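The Decluttering Cure

Every September my inbox fills with people who want me to own less. Last year it was a course called Lilter, which promised a calmer mind in 15 days if I would only get rid of one more thing each morning than I had the morning before. My friend Duyên Sầm signed up and made it to day four. She says she felt lighter. She also bought a second can opener in October.

I don't doubt that a crowded kitchen is annoying. What I doubt is the large claim sitting on top of the small one. Clearing a shelf gives you a clear shelf. The people selling the method want it to give you patience, better sleep and a kinder marriage, and they offer very little to back that up beyond letters from happy customers. Unhappy customers don't write letters. They quit and feel bad about it.

Then there is the money. Getting rid of things used to be free. Now there are paid plans, matching bins and a planner to tell you when to fill the bins. Máté Vincze, who teaches one of these classes in my town, told me the bins are optional. He had 23 of them for sale by the door.
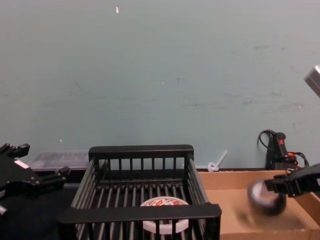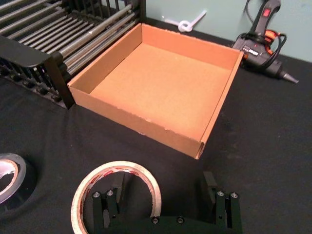 I asked him what happens when somebody throws out a thing they end up needing. He said that almost never comes up. I find that hard to believe. It comes up in my house every winter, usually over a cable or a jar, and replacing the thing costs more than storing it ever did. For anyone short of cash, the drawer full of odds and ends is a kind of savings account. Telling that person to let go and trust they can buy another is advice for people with money, passed off as wisdom.

My aunt kept everything, washed it and used it again. She was no calmer than the rest of us, and no more nervous either. I would like to see one of these courses explain her before they ask for my credit card.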